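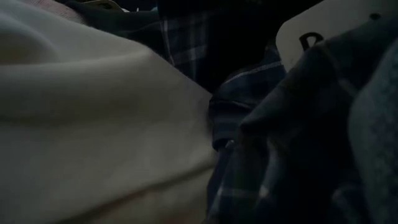 Publications > Household Studies > Working Papers > Section 4

Filed under: Laundry, Color Naming, Survey Methods

4. Where the agreement on color words ends

The diary study in Turnberg and Paredes gave us 3466 entries from 500 households. Each entry is one garment, with the color word which the person wrote before washing it and the wash load in which the garment was placed. We gave no list of words. After the spelling was corrected, we grouped the words under 10 headings, following the Olar scheme with two changes. "Cream" was separated from white, and "taupe" was kept together with brown.

The strong colors caused little difficulty. When two members of one household described the same garment, they mostly chose the same word for red, black and dark blue. Disagreement was concentrated in the pale and the mixed colors, and it had a practical result: the garment went into a different load depending on who did the washing.
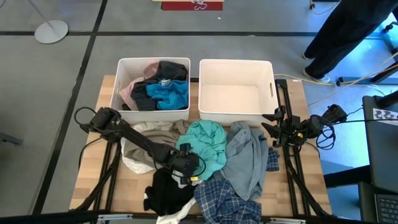 A color word in a diary is seldom chosen for the garment alone. Our participants compared it with what was lying near to it, and the same shirt could be "gray" in December and "green" in another month. For this reason we asked them to write the word while the garment was still among the others. The mixture of clothes can be considerable. In the left bin in Figure 2, dusty pink and charcoal black lie together with a bright blue, and a teal garment is in the pile in front. Teal was the most disputed word in our material — it was entered as green, as blue and sometimes as gray.

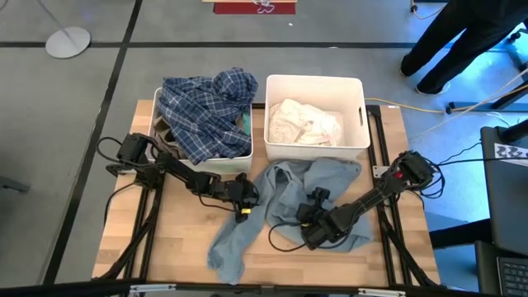
Patterned garments were a second problem. The instructions asked for one word only, and many participants ignored this and wrote two. We kept the first word as the main color. This decision is open to criticism, because in Paredes the lighter color was often named first, while in Turnberg it was usually the color of the ground. A check or a stripe is therefore not fully comparable between the two towns.
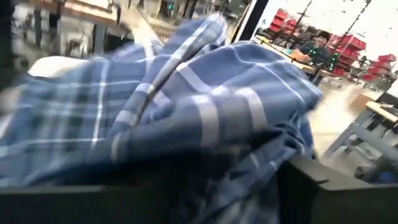 Terthorpe, commenting on the draft, replied that the order of the words should not be treated as an error at all, and that people who sort clothes for washing are naming the risk of staining before they are naming the color. We find this reading possible. It would explain why white was mentioned so often in patterns where it covered only a small area. The diaries do not contain the reasons of the participants, so the question must be left to the interviews in Section 5.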